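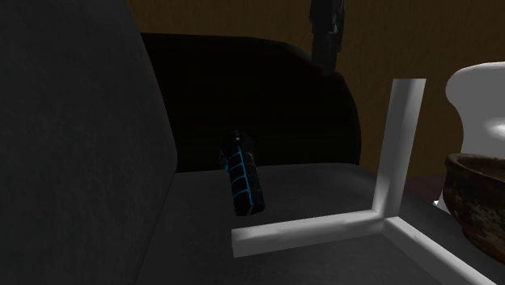
A black bottle on a grey tabletop.

Bring your own bottle: the refill shelf comes back to Lolport

Those of you who came along to the hall on Posta Lane last spring will remember the refill shelf, and will probably remember the queue as well, which went out past the coat hooks and very nearly into the rain. I'm so pleased to say it is coming back in September, with a bit more room, a second pair of scales and (thank you, Fidel Zapata) a proper funnel for people like me who pour with more hope than skill.

We shall have washing-up liquid, laundry liquid, hand soap and white vinegar, all sold by weight. Bring whatever you have at home. Old squash bottles are fine, jam jars are fine, and last time a lady from the Kyei end of the village turned up with a hot water bottle, which we did fill, though she had a job getting it home on the bus. Please give everything a good rinse and let it dry with the lid off overnight, and do write on it what is going inside. Dark bottles especially, as vinegar and hand soap feel much the same weight in the hand, and my husband has already made that mistake once on a salad.

Evaristo Barajas has been going through the sums from the spring and tells me we sold 995 litres over the 18 mornings we were open. I had to ask him to say it again! Laundry liquid went fastest by a long way. The lavender hand soap was slower, and several of you were kind enough to tell me it smelt of your aunties, so this time we are trying an unscented one from Muvell alongside it and you can please yourselves.

Prices stay as they were except for the vinegar, which goes up by 2 pence a litre. We still can't take cards, I'm afraid, so coins are very welcome.

If you could spare a morning to help at the scales, we need four more people, and there is always tea and usually something with icing on it. Put your name on the sheet by the hall door, or catch me or Evaristo after choir. Spare lids of any size can go in the box underneath.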